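Search tickets
All queues - Open - Mine
Last updated 7/2/19 by Zdenka Kolev

Ticket: cable bundle task, success label doesn't match what the policy does
Opened by: Faustino Meléndez
Project: Barrera (two-arm, black cables on wood table)

Problem. Ran the Barrera checkpoint on the cable pickup, same settings as in the April writeup. Scorer says success, I look at the wrist video and the bundle is still snagged on a finger or on the gripper body. Happened on 2 of 6 runs. So the number we were going to send to Bravley is too high and I don't want to send it yet.

What I tried first:
- restarted both arms, re-homed. no change
- checked joint logs for dropped packets, clean
- swapped the wrist streams left/right in the config in case they were crossed. They weren't, put it back
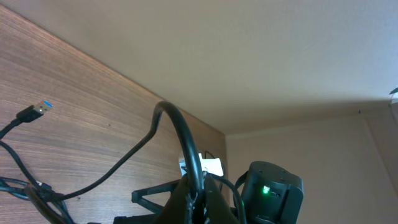
Scorer only looks at gripper width plus wrist height. If the gripper closes on anything and goes up, it's a success. Fine for blocks, which is what Eten wrote it for. With cable a loop can ride up over the outside of the gripper and you get the same width and the same height. No way to tell them apart from those two numbers.

Zdenka - can you check if the training labels came from the same scorer? If yes then we filtered the demos with it too and the policy has learned that hooking is ok.

Reply, Zdenka Kolev
Yes, same scorer. Sorry. The filter step calls it directly, I had forgotten that. Demos from before the filter are still on the Aminham drive, nothing lost.

Also look at the head camera when the arms are up. Cable wrapped around the front of the right gripper hides part of the tip, so a head-only check is not going to save us. Needs wrist views. 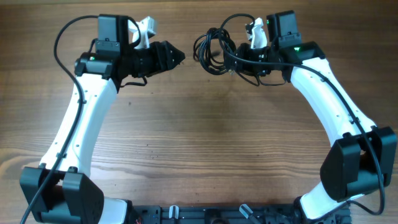
Suggest we stop calling it one outcome. Three labels: held between the fingers, hooked on the outside, missed. Hand label first, both of us, without seeing each others answers. Then train the small classifer on wrist crops and see if it agrees with us before it gets anywhere near the filter.

Leave the width threshold alone for now please. If you move it at the same time we won't know which change did what.

Reply, Faustino
OK. Threshold untouched. Labeled the 6 runs on my side, sheet is in the ticket folder. The 2 bad ones I have as hooked. One more I went back and forth on, strand is looped and hooked around the gripper. Put it as held with a note.
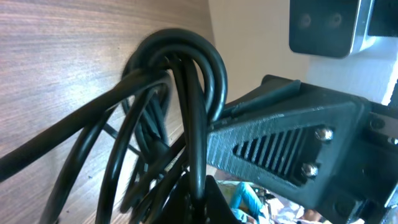

Do we want a fourth label for both-at-once? I'd say no until we see how many of them there are in the old demos. But then the note column has to stay, dont let the export script strip it.

Reply, Zdenka
No fourth label. Keep the note. I patched the export, column comes through now.

Retrain is queued on the unfiltered demos with the new labels, same seed as before. Bravley number is on hold till it finishes - I wrote to them. Leaving this open, priority down to 3.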